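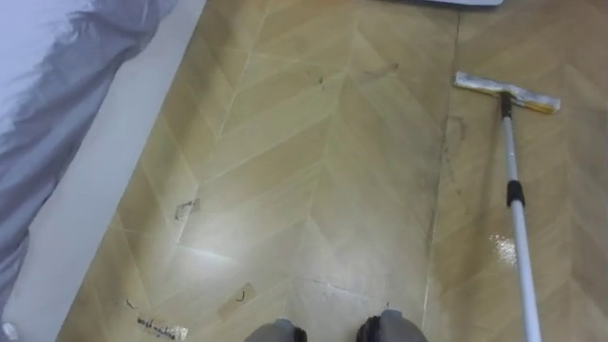
Lovville Student Humanoid Club / Equipment / Mop Floor Kit

Welcome to our equipment page! The Mop Floor Kit is what our members use for the cleaning unit, and we've been asked for it so often (mostly by other school clubs, bless you all) that we finally put the whole thing up for loan and for sale.

The mop is a plain flat one with a pad on a swivel connector, and the pole has a black locking collar partway up. We call the kit Witow, after the practice room where Ilango Salian first taught the unit. You get 2 mops, 2 spare pads and the printed lesson folder, part number 2221, for $119. A chevron floor is lovely for practice, by the way, as the seams give students something to line their strokes up against!
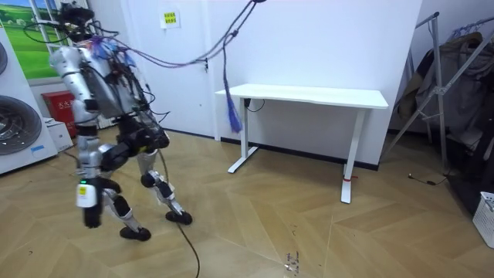
Kurian wrote to us in July that their team spent nearly a whole term on walking before anyone let the robot near a mop, and that they'd start with the mop next time, because the students cared so much more about the walking once there was a floor to clean.

We do it that way ourselves now. Scatter a few scraps, bits of thread or paper strips, agree on where the run starts, and let each pair write down what their robot missed. Keep the tether clear of the furniture, please, and have one student on the stop button the whole time. 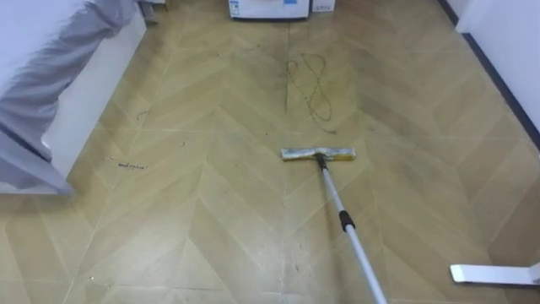
Borrowing the kit

Clubs in Lovville and Clirnarcombe can borrow it free for a month. Send us a note with your club's name and your teacher's, and do wash the pads before they come back (we will love you forever).

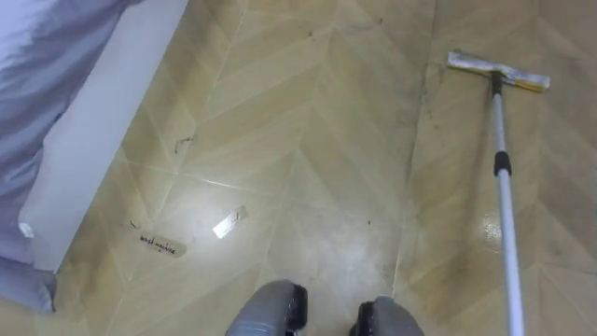 Mop Floor Kit, cleaning unit, chevron floor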